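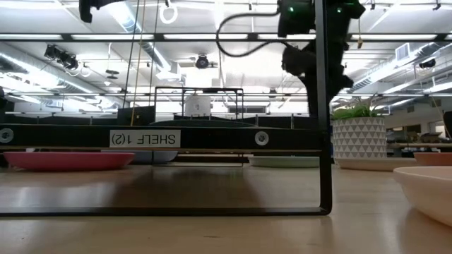 The Arm That Came Back Down

At Jinodlow, a dropped plate led to the longest shutdown the dish-handling project has had

By Saturnino Bustamante
11 Nov 2022

The plate that broke was a spare. Anel Chauke makes a point of saying so, because the first version of the story that went around the building had the robot smashing a whole shelf of dishes, and that is not what the log shows.

What the log shows is a stop at the shelf, a restart, and then an arm that lowered itself 4 inches with no command to do so. The gripper pressed a plate into the crossbar until the plate cracked. A technician named Malik had his hand on the shelf post at the time. He pulled it back and was not hurt.

Chauke runs testing at Jinodlow, which develops arms that sort and put away tableware for hospital and school kitchens. Her test area is a wood table with black metal shelf frames on it, a supply of colored plates and bowls, and a potted plant in a white planter. The arms work from overhead. Cameras on the ceiling watch from several sides.

The job sounds easy. An arm picks up a plate, moves it past the shelf frame and sets it down without touching the plant or the other dishes. A person does this without looking. For the arm, the narrow part is the crossbar. It has to know where the bar is and where its own fingers are, and it has to stop if the two meet.

On the day of the fault, they met. The gripper brushed the bar on its way in, the controller read the contact as a collision, and the arm stopped as it should. The brakes in the joints locked. Malik walked over, looked at the gripper, saw nothing wrong and cleared the fault from the tablet.

"That part was all by the book," Chauke said. "The book was the trouble."

When a fault is cleared, the brakes let go and the motors take over the weight of the arm. To do that, the controller has to know how much weight there is. The arm was still holding a plate. The software had dropped that fact during the stop and went back to its default, an empty gripper. It also had the wrong mounting angle saved from a setup change in January, so its idea of which way was down was off. Either mistake alone would have produced a small sag. Together they let the arm sink.

A second contact stop should have caught it. But the stop was turned off for the first moments after a restart, a setting meant to keep the arm from tripping on its own vibration. It was set to 300 milliseconds on paper. On this arm it had been raised to 2,000, and there was no note saying who had raised it.

Two seconds is a long time to stand next to a moving machine.

Chauke shut down the whole area that afternoon. She then asked for every restart on record. There were 719. Her team went through them by hand, with the joint readings on one screen and the camera video on the other. Several showed the same small dip, always with something in the gripper. In each of those the arm had been high above the table and had touched nothing, so the restart had been marked normal.

"We had it in front of us for months," she said. "We were looking at whether the plate got to the shelf."

The controller was supplied by Vastulgate. The company's field engineer spent three days at the site and agreed with the findings, though there was some back and forth over who owned the restart setting. The supplier's manual says it should not be changed without a new risk review. It does not lock the setting, and it did not log changes to it. An update now does both.

Jinodlow made its own changes. Fault clearing has been moved off the tablet to a station outside the reach of the arms, with a key. The payload value is saved through a stop, and if it can't be read the brakes stay on. After any change in mounting, the arm must hold a known weight at three positions before it is allowed to run. That check takes most of a morning, and the technicians have complained about it. Chauke has kept it.

She also rewrote the rule on hands. The old one told staff not to enter the work area while an arm was moving. Malik hadn't broken it. The arm was still when he reached in, and the rule had nothing to say about an arm that was about to be woken up. The new one says no one touches the table or the shelves until power to the joints is off and the light at the station confirms it.

Malik went back to the shelf tests when the area reopened. He says he thinks about the post more than the plate. His fingers had been on it, a little under the bar, while he talked to someone across the room.

The first week back was slow. The arms ran at reduced speed, and each run at the crossbar was watched from the station by two people. There have been more contact stops since then, most of them at the same spot on the bar, where the clearance is smallest. Chauke has been asked whether she would move the bar up and make the job easier. She said kitchens have shelves like that, and left it where it was.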